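Jarkcombe Community Table Moves to Bigger Hall and Opens Signups for May

Search this site Enter keywords Go

JARKCOMBE. Well, we did it! After three years of squeezing into the back half of the old library, the Jarkcombe Community Table is moving down the street to Cardoso Hall, and I get to be the one to tell you. I'm Brittany Poirier, I run the monthly suppers, and I've been dying to put this out since winter.

For anyone new to us, the Table is a sit-down supper, once a month, at 6 p.m. You pay what you like, you sit next to whoever's there, and you eat what the kitchen made. Last year we served 524 suppers, and I can tell you the library had one working outlet near the stove and a door that stuck whenever it rained.

Cardoso Hall seats a lot more of us. It has a real kitchen with two ovens (two!), a ramp at the side entrance, and parking behind the building that you reach from Drerier Street. Please don't park in front of the bakery, they've been very patient with us.
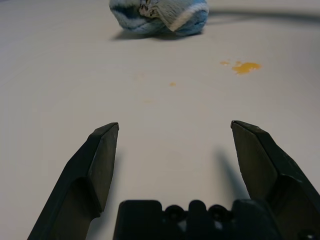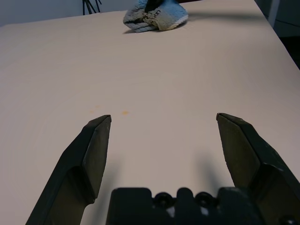
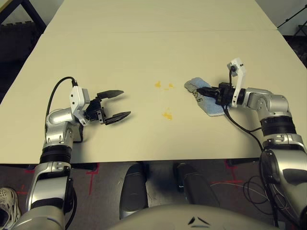
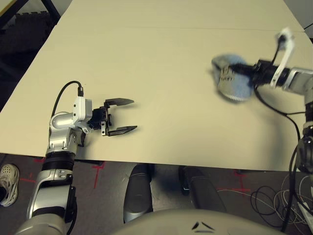 Our first supper in the new hall is in May, and Ghislain MacPherson is cooking. He's doing his bean and squash stew, a chicken version for the meat eaters, and a pear crumble that I would happily eat for breakfast. Tell us about allergies when you sign up and he'll plan around them.

"I've been feeding people off four burners and a hot plate," Ghislain told me. "Give me two ovens and I'll make bread."

I'm holding him to the bread.

The move was paid for by our neighbors. We had 383 donations, most of them small, plus a very generous check from Cukach, the hardware store on the corner, which also gave us a discount on paint. Aaliyah Beaulieu picked the color for the entryway after a long email thread that I won't repeat.

We're still short 13 folding chairs. If you have some sitting in your garage, sturdy ones please, Ravinder Lachance will come get them in his truck any afternoon before 4.

Signup sheets are at the library desk and at the Cukach counter. You can put down your whole household on one line, and kids of any age are welcome. If you need a ride, write "ride" next to your name and leave a phone number.

Reporters who'd like to come by are welcome too, but you have to stay and eat. Ask for me or for Brittany Fraser (yes, two Brittanys, we've heard them all) at the hall kitchen door.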